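Home Tickets Knowledge Base Stations Contact

Ticket: Hand drops or skips small squash at plating station
Site: Clilarier produce display kitchen
Opened by: Katalin Bodnár
Assigned to: Danylo Mykhailiuk, Skosance support
Opened: April 2026
Status: Open, workaround in place

Katalin Bodnár wrote:
Since the Ccori update the hand on station 4 has trouble with the small ribbed squash. It either lets go before it gets to the plate or stops and asks for help. Lemons and onions are fine. The light on the pedestal goes amber and whoever is closest has to leave the packing bench, clear the prompt and put the squash on the plate by hand. On the late shift this is one person covering two jobs, and they are falling behind on labels.

Danylo Mykhailiuk wrote:
Thanks. I pulled the station log. Grip faults on squash went from 6 in the week before the update to 144 in the week after. No other item changed much. Please check that the fingertips are clean and the thumb screws are tight, then run the squash routine at half speed with the hand camera on and send me a still from the moment of contact.

Katalin Bodnár wrote:
Tips wiped, screws checked, none loose. Half speed run done. Still attached.

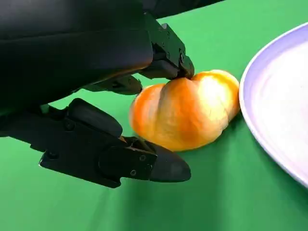 Station 4, small squash: top finger on the stem spot, thumb low on the left side, plate to the right.

Danylo Mykhailiuk wrote:
The top finger is coming down right where the stem would be, and there is a dip in the squash at that spot. The middle finger isn't touching at all. I think the routine is still using the grasp point we set for stemmed squash. Are yours coming in trimmed now?

Katalin Bodnár wrote:
Yes, the supplier changed that around the time of the update. I didn't connect the two. We get up to 200 a day.

Danylo Mykhailiuk wrote:
I've sent a settings file that moves the top contact off center, onto a lobe, and closes the middle finger before the lift. Load it under Items, Squash small, then restart the station. Don't change the force limit, people tend to raise it and then the skins mark.

Katalin Bodnár wrote:
Loaded. Better on the even ones. The lopsided ones still fault, so we sort those out at the bench and plate them by hand. The crew would like that written down as a bench task with time allowed for it – at the moment it doesn't show up anywhere and the shift count looks low. Can the station report list help calls by shift?

Danylo Mykhailiuk wrote:
It can. Turn on Operator Calls in the report settings and it will log each one with the minutes spent. I'm keeping this open until we have a grasp for uneven squash. The team in India is working on it and has the still.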